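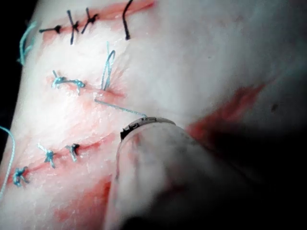 Vol. 16, No. 4

Welcombe yard launches its second strip-planked cutter

Oct 29, 2025

The Parri yard at Welcombe has put its second strip-planked gaff cutter into the water. The boat, named Madine, was lowered down the slip on the morning tide and was lying at the yard's own mooring before lunch. She is a sister to the hull which left the same shed in April, but there are several changes below the waterline and in the rig.

Emrys Parri, who owns the yard and drew the lines, has given the new boat a longer keel and moved the ballast a little forward. The first cutter was slow to settle when she was sailed hard on the wind, he explained, and her owner had mentioned it more than once. The planking is western red cedar, glued edge to edge over temporary frames and covered inside and outside with glass cloth set in epoxy. The stem and the deck beams are laminated from Douglas fir. For the keel the yard used oak from a local estate, which had been drying under a roof for six years.

The work was done by a team of four. Fraser Shearer led the planking and also made the spars, which are hollow and built with the birdsmouth method. Iida Salminen came to Welcombe from a boatbuilding course in Finland and stayed for the interior. She has fitted two berths forward, a small galley to port and a chart table that folds against the bulkhead. The joinery is plain ash with an oil finish, as the owner did not want varnish below deck.

The owner is Eskil Eklund, who intends to keep the boat on the west coast of Scotland and to sail her mostly single-handed. For this reason the halyards are led back to the cockpit, and the bowsprit can be drawn in when she lies in a marina. The mainsail is tan and has three rows of reef points. A light topsail will be delivered during the winter.

"I wanted a boat which I can repair myself on a beach," said Mr Eklund. "I have owned plastic boats and I was content with them, but I always looked at the wooden ones in the harbour."

An electric motor is installed under the cockpit floor, with the batteries placed low on both sides of the keel. Dwynwen Parry, who is responsible for the electrical work, said the cables were drawn through the hull before the deck was closed, and that each connection can be reached by lifting a single board. There is no diesel tank on board.

Sea trials will continue for as long as the weather permits. After this the cutter will come ashore again, so that the rudder fittings can be inspected and the bottom can have its last coat of paint.

The shed will not stand empty. The moulds are already set up for Sevutora, a lighter open boat for day sailing with oars and a standing lug rig. Her planking will begin when the next delivery of cedar has arrived. Visitors are welcome at the yard on working days, but they are asked to telephone first.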